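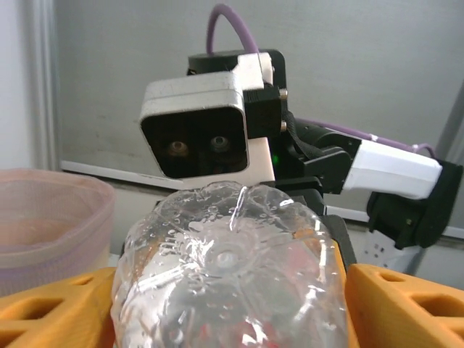 Eston, January 19, 2020

Forum: Household and Storage
Topic: Water bottles that stay wet inside — how do you dry them?

tostrowski wrote:
Good evening to all. I keep drinking water in the cellar in clear plastic bottles, the usual kind with the lobed bottom and the small dimple in the center. I rinse them and fill them again from the tap. My problem is the drying. The ridges of the bottom hold drops for many days, and when I look from the base side I can not tell if the drops are inside or outside. I have 73 bottles at the moment, so wiping each one by hand is not something I would like to do. How do you solve it?
Tadeusz Ostrowski

grutora_garden wrote:
Upside down in a dish rack, cap off, one night. In the morning shake each one two or three times. It is enough for me.

kellerkind wrote:
One night was never enough in my cellar. The neck is narrow and the air does not move. I put them upside down for a day and then I lay them on the side on a towel near the window, with the neck a little bit lower than the base. The base must be the high end, otherwise the water goes back into the lobes.

mbrz17 wrote:
Sorry, but why do you dry them if you will fill them with water again? Rinse, fill, close. I have done so for years.

tostrowski wrote:
mbrz17, I do not fill them all on the same day. Some wait for weeks with the cap on, and then there is a smell when I open.

mbrz17 wrote:
Then leave the cap off. The smell comes from the closed cap, in my opinion, and a few drops are not guilty.

kellerkind wrote:
I do not agree. With the cap off you get dust, and in a cellar also small spiders. I had one in a bottle last winter and my wife did not drink from the others for a month.

pomelo wrote:
May I say something about the bottles themselves? These thin ones are made for one use. They give in when you squeeze the sides and with time they get small scratches, and you can not get a brush inside to clean them. For storage I bought 17 glass ones with wide neck from a shop on Brzozowska street. Heavy, yes, but they dry in an hour.

grutora_garden wrote:
Glass in a cellar with stone floor — good luck to you.

pomelo wrote:
I have shelves :)

tostrowski wrote:
Glass is too heavy for my stairs, but thank you. I will try the way of kellerkind with 10 bottles first. Is a kitchen towel good, or does it need to be something thicker?

kellerkind wrote:
An old bath towel. Change it when it feels damp.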